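Clurunia Desk Work Recordings
Data card

Maintained by Leonora Evangelista and Ismael Bittencourt
Last updated Jun 7, 2022

Summary

Clurunia is a set of 154 recordings of desk and packing tasks from the returns office at Busus. They were made with a hand-held two-finger gripper tool with a camera on it. The office plans to move part of its sorting work to a Herkov arm, and the recordings are the training material for that arm. This card covers what is in the set, who recorded it, and what was agreed with the people whose jobs it affects.

Contents

Tasks are clearing a desk, moving soft goods into trays, folding pouches and turning items label side up. Each recording is one attempt at one task. Failed attempts are kept and marked "fail" in the notes column. Recordings start before the first item is picked up, so many open on mostly bare desk.
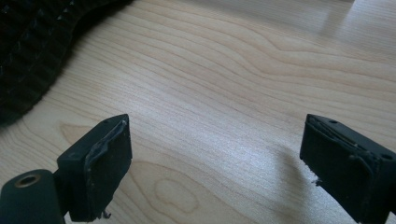

Gripper fingers over the desk, black textured fabric at upper left. Both pads show lifted edges.

Pad condition is logged as good, worn or replace. Worn pads were left on for part of the collection. If your method depends on contact appearance, filter on this column. Glare on the desk surface is not logged.

Who recorded

Seven clerks from the returns office took turns with the tool during paid hours. Wilfredo Belmonte set up the rota. Time on the tool counted as normal work and did not go against anyone's daily returns target. Clerks could stop a session or have a recording deleted without giving a reason. Names are not stored with the recordings, and audio was off.

Changes to the job

The arm is meant to take over desk clearing and tray loading on the late shift. Checking for damage, deciding on refunds and anything with a customer note stay with the clerks. Late shift drops from four people to three, and the fourth position moves to inspection at the same pay grade. Janelle Manalastas negotiated this for the staff in February. Two clerks have asked to train on arm maintenance, including pad changes. That request is still open.

Known problems

Left-handed use is underrepresented. Only one office and one shift pattern are covered. Task names changed partway through; see the Aquino mapping file for old and new names.

Contact

Data questions go to Ismael Bittencourt. Staffing questions go to Janelle Manalastas.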